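Folding on the Floor: Notes on the Household Wardrobe

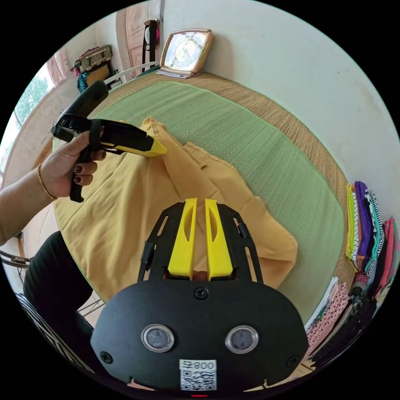 Nadège Vidal

Jul 21, 2018

The purpose of this entry is to set out the arrangements under which clothing is folded, sorted and returned to storage in our home. Several readers wrote in after the entry on bed linen in April and requested the same treatment for garments. Their letters were courteous and detailed, and I regret the delay in answering them.

Folding in this household is carried out on the floor. A green mat is laid over the woven straw covering, in the space before the pale wall, and all work takes place within reach of it. I am aware that many households fold on a bed or a dining table. Both were tried here. The bed is too soft to press a crease against, and the table is required for meals, correspondence and my nephew's schoolwork, so that any pile placed upon it had to be moved before it was complete. The mat may be laid down and taken up at will. It gives a firm surface and keeps the fibers of the straw away from knitted items, which catch on them easily.

A clock stands against the wall on the far side of the mat. It is a square table clock with a gold frame, and it rests on a small stack of papers. I consider a clock in view to be of real assistance. The session is fixed at one length and does not run over. Whatever has not been folded when the time is reached goes back in the basket until the next session. Before this rule was adopted, folding would extend through the whole of an evening and the standard of the last items was poor.

On the order of work

Garments are taken in the following order: items with collars, items with sleeves but no collar, trousers and skirts, and finally small articles. Collared items come first while the patience of the person folding is at its highest. The mustard-yellow garment on the mat belongs to the difficult class. The cloth slides, and a fold which appears settled will drift to one side as soon as the hand is lifted. I have found the following procedure satisfactory.

Spread the garment face down and smooth it outward from the middle. Raise the neck end and lay it flat again before any other part is folded. Bring in one side by a third of the width, then turn the sleeve back on itself so that it lies straight along the body. Repeat for the second side. Fold the lower edge up to the middle, and then once more to the neck. The finished piece should hold its shape when stood on its edge. If it does not, it is opened and begun again.

That final test was taught to me by my aunt, who kept a draper's counter for many years and folded every length of cloth in the shop at closing. She did not permit conversation during the work. I have relaxed this provision.

On stacking

Two kinds of pile are in use. The first is made up of garments in regular wear, and the yellow, purple and teal pieces are kept together in it with the prints. The second is placed on the floor beneath and receives patterned articles for which there is less immediate call, among them the pink polka-dot. A person dressing in a hurry should need to consult only the first.

The question of whether to sort by color or by owner has been raised in this household more than once. At present neither system is applied strictly. Sorting by owner was the practice until last year. It had the advantage of clarity, but it produced 4 small piles of unequal height which leaned and fell. Sorting by color was attempted next, over the objections of my sister, and was found to be pleasing to look at and slow to use. The present division by frequency of wear has been in force since the spring and has drawn few complaints.

On equipment

Readers have asked which products are employed. The list is short. I own a Plimow folding board, purchased at a church sale for 300 and used regularly for the first month. It performs well on shirts of medium size. For larger garments it is too narrow, and for children's clothing it is too wide, and it now lives behind the wardrobe. The Cluris drawer dividers have been of greater value. They are stiff enough to stand without support, and a row of garments placed on edge will remain upright when one is removed from the middle – a property I had not found in two cheaper sets.

For the lavender sachets I continue to order from Agarwal, a small shop which sends them wrapped in plain paper. They are replaced at the start of each season. Feso cedar blocks were also tested. The scent was strong for several days, after which it was necessary to sand the surface lightly to renew it. I have no objection to them, but I did not reorder.

On bags and hanging space

Not every item is folded. Cloths in daily use are hung, and it is my view that they should be. A cloth required several times in a day gains nothing from being placed in a drawer. The patterned bag is kept over by the wall, with a blue-green cloth hanging beneath it, and the white metal rail is nearby. I intend to reorganize this corner before the autumn. A second row of hooks has been proposed, and the matter is under review pending a measurement of the wall.

On light

I recommend folding by a window wherever this is possible. Stains which escape notice under a lamp are plain in daylight, and a garment found to be stained should be returned to the wash before it is folded. Our window looks onto greenery and has a pink curtain. I draw the curtain only in the strongest sun, as the tint it gives to the room makes it difficult to tell cream from white. On one occasion this resulted in a set of odd socks being paired and put away, and the error was not discovered until I had left for work in them.

On matters still to be settled

Fitted sheets were addressed in the April entry and I have nothing to add to it. Scarves remain unresolved. They have been rolled, hung and laid flat, and each method has been abandoned within 2 weeks. Suggestions from readers will be considered, particularly from those who keep scarves in a shared drawer. Letters may be sent to the usual address, and I will reply to them in the order in which they are received.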